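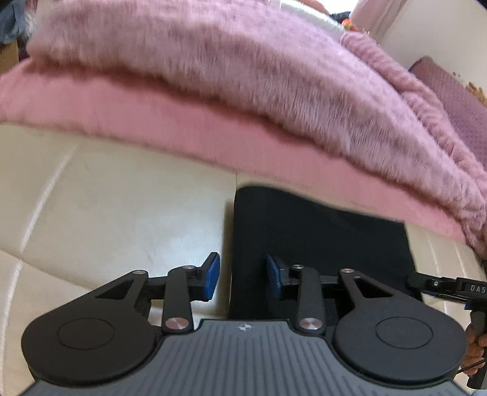

Colleen Ouellet swears you can't fold black fabric well on anything pale, and she told me so in an email long enough to need its own table of contents. Every bit of lint shows, she says, and then you stand there picking at it when you should be folding. Okay, Colleen, guilty! I lost almost 20 minutes to lint on Saturday.

But I still like a light background for dark stuff. I can see my edges. Put black cloth on the navy throw my sister gave me and I'm basically folding by feel (and my corners come out looking like a dog ear). On cream I can see right away if one side is sticking out.

My way is pretty boring. Lay it out as flat as it'll go, smooth from the middle, bring the short ends together, then fold again until it's a rectangle that fits the shelf. The shelf is a Grusurholm, 32 inches wide, and I've rearranged it so many times this spring that the pegs are getting wobbly. Big pieces go on the bottom. Napkins and small stuff sit up top in the Dundis basket with the broken handle, which I keep meaning to fix. 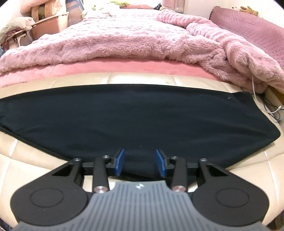

Start with the biggest piece while you still have the patience for it, a reader wrote under my last laundry post, and leave the washcloths for when you're tired. I've done it backward my whole life! I always knock out the little things first so the pile looks smaller, and by the time I get to the big dark ones I'm just rolling them up and hoping.

So I'm trying it her way this month. Large cloths first, then blankets (fluffy ones don't fold, they just get talked into a shape), then whatever's left. I'm also looking for a lint roller that doesn't give up after 2 sheets, so if you've got a favorite, leave it in the comments. And Colleen, I'm answering your email tonight.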